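Stop buying a dog off the waiting list

June 12, 2025

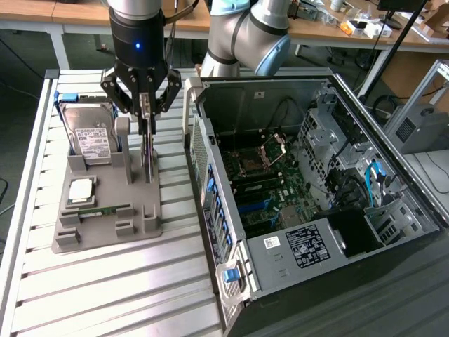 Waiting lists. Every breeder has one now, every rescue too, and people brag about them. "We were on the list for two years." OK. And did anyone ask you a single question in that time?

I got my last dog through a list. Paid a 700 dollar deposit, got an email, got a number. Then nothing until the litter was on the ground. No call, no visit, no "do you have a yard" or "who's home during the day." When I did get a question it was about color.

A list tells you a place is popular. It says zip about whether the dogs are any good, or if the adults get hip checks, or what happens when you call at 9 pm with a pup that won't eat. I know a kennel out past Treverham with over 2441 followers and no vet records to show. None. I asked in May and got sent a video of puppies in a basket. Cute video.

Compare that to the Kokden shelter. Small place, bad website, phone rings forever. They made me come out 2 times before they'd let me walk the dog alone. Annoying! I complained the whole drive. But they knew that dog – what scared her, what she ate, which side she liked to be leashed on. I'd take that over a fancy deposit form any day.

So ask stuff. Ask to meet the mother. Ask if they take the dog back at age six when your life falls apart. If they get huffy, leave, and yes you might lose the deposit. I lost mine.

And if your a breeder reading this and you're mad, fine. Call the people on your list. Start at the top, it's a phone call. Some of them probaly bought a dog somewhere else months ago and never told you.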